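Ticket 1538: Gripper width reads closed while holding thin bags
Project: Praleveck pantry sorting set
Status: Resolved
Priority: Normal
Opened by: Dindo Policarpio
Assigned to: Vasiliki Vrettos
Opened: 01/09/2026

Problem

Episodes recorded with hand-held unit 4 are failing the grasp check at upload. The checker says "no object between jaws" for the whole episode, even when the operator picks up a bag and moves it. It only happens with soft food packages held by an edge or a corner. Boxes and jars pass. Units 1 through 3 pass with everything.

I had 100 episodes in the batch and the Clurby uploader rejected most of the bag ones. The video is fine in all of them. It's the width channel that looks wrong.

Steps to reproduce

1. Start the recorder with unit 4 and the standard pantry task.
2. Pick up any flat bag by the corner, so only one or two layers of film are in the jaws.
3. Move it and let go.
4. Upload. Episode is marked as failed.

Comment, Vasiliki Vrettos

Please send me one still from a failed episode at the point where the checker says the jaws are empty. Also the calibration file from that morning. Don't delete the rejected episodes, they may be fixable.

Comment, Dindo Policarpio

Calibration file is in the ticket folder. Still is below. The jaw has the bottom corner of the yellow bag and the width channel says fully closed, zero.
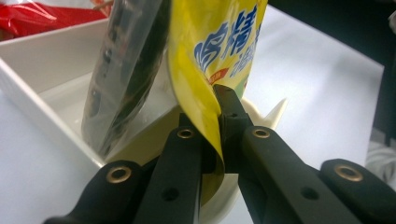
Findings, Vasiliki Vrettos

The grip in the still is a real grip and should count. I went through the calibration file next and the closed position for unit 4 is wrong. It was saved with something thin between the jaws, or with the trigger not pulled all the way. Anything thinner than that gap gets clipped to zero, and the checker takes zero to mean no object.

I compared it with the file for unit 2. The open position matches closely. The closed position does not.

Comment, Panagiotis Tzanetos

Could it be the linkage? Unit 4 had new pivot hardware put in. If there's play in the arms the width would drift too.

Comment, Vasiliki Vrettos

Checked that. With play I would expect the closed reading to wander between episodes. It is the same flat zero in every one. I still had Dindo wiggle the arms by hand with the recorder running and the trace stayed steady. Not the linkage.

Fix

1. Quit the recorder completely. Closing the preview window is not enough, it keeps the old calibration loaded.
2. Wipe both jaw faces. Look for tape or bits of film.
3. Run the width calibration. At the "close" prompt, pull the trigger to the stop and hold it until the prompt changes.
4. Squeeze a single sheet of paper. The live width must read above zero. If it doesn't, repeat step 3.
5. Record one test episode with a bag held by the corner and upload it before doing any more.

Comment, Dindo Policarpio

Done. First try at step 4 still read zero, I think I let go of the trigger early. Second try was good. Test episode passed.

What about the rejected ones? Sotiris wants to know if he has to redo them. The target for the set is 2000 and we are behind.

Comment, Vasiliki Vrettos

No need to record them again. The raw sensor values are stored before clipping, so I can rebuild the width channel with the new closed position. I'll run it tonight on the whole batch, including the ones that passed, so the labels match. Leave them in the rejected folder until I post here.

Comment, Vasiliki Vrettos

Rebuild finished. All the bag episodes now pass the grasp check except two, where the bag slipped out and the episode ends with no hold. Those were correctly rejected. Tagged as "drop" and kept out of the training split.

I also added the paper test to the start-of-shift checklist. Closing.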